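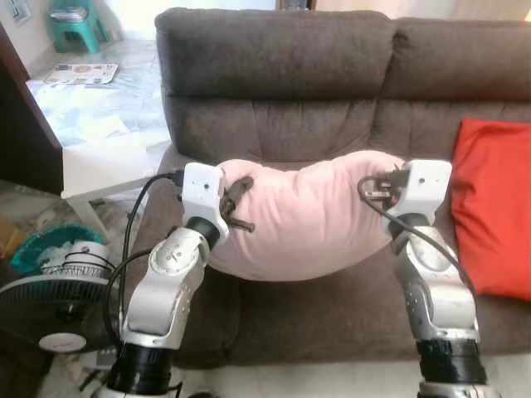 Pillows are the part of sofa care most people rush, and they're the part that rewards you fastest! Ten minutes with a few cushions and the whole living room looks looked-after again. This section covers plumping, turning and placing the loose pillows on your Lostgate sofa, and it applies to both the two-seat and three-seat versions. Long, soft pillows need the most attention. Pick one up by its two ends, like the pink one over the brown seat cushion, and the middle sags into a shallow U - the filling goes where gravity sends it. The steps below put it back.

4.2 Plumping and placing loose pillows

Before you start

Take all loose pillows off the sofa and set them on a clean, dry surface. Run your hand along the seams where the seat cushions meet the backrest. You'll find crumbs, and probably a pen.

1. Vacuum the seat and the backrest with the soft brush head. On tufted backrests, follow the seams sideways, then go once over the padding between them.

2. Hold the first pillow upright by one short end and shake it, letting the filling drop toward the bottom. Turn it over and repeat from the other end.

3. Lay the pillow flat across your knees and push both ends firmly toward the middle. Let go and push again. Five or six times is plenty for a 20-inch pillow. Bolsters and extra-long pillows can take twice that.

4. Feel for lumps. Break them up through the cover with your fingertips, working in small circles.

5. Smooth the cover from the center out. For velvety covers use your flat palm and go in one direction only, so the pile lies the same way and the color looks even. (This is my favorite step. A tired cover can look wonderful after it.)

6. Lift the pillow with a hand at each end, lower it onto the seat, and slide one hand underneath before you let go. Then tip it back against the backrest.

7. Repeat with the rest. Put the largest pillows down first and the long ones last, in front.

Note: Long pillows may be laid flat along the seat or stood against the back. Standing, they settle sooner and need plumping more often.

Note: A light pillow on a dark sofa picks up lint quickly. A dry lint roller is fine on all Lostgate covers, velvety ones included.

CAUTION: Do not carry a heavy pillow by pinching the corners of the cover. The strain goes straight to the seam. Support it from below.

CAUTION: Do not iron velvety covers. Creases usually relax after a night on the sofa. If they don't, hang the empty cover in a steamy bathroom and smooth it again when dry.

How often

Weekly is great for a sofa in daily use. Swap the pillows left to right each time, and turn the seat cushions over once a month if yours are the loose kind.

If a pillow stays flat

Open the zipper and check the inner. If the filling has gathered at one end, work it loose by hand before closing the cover. If it still won't fill out, order a new inner under part number 161 (standard) or 70 (long). Covers are sold separately, see section 4.5.

Care text by Mirela Araújo, revised December 2024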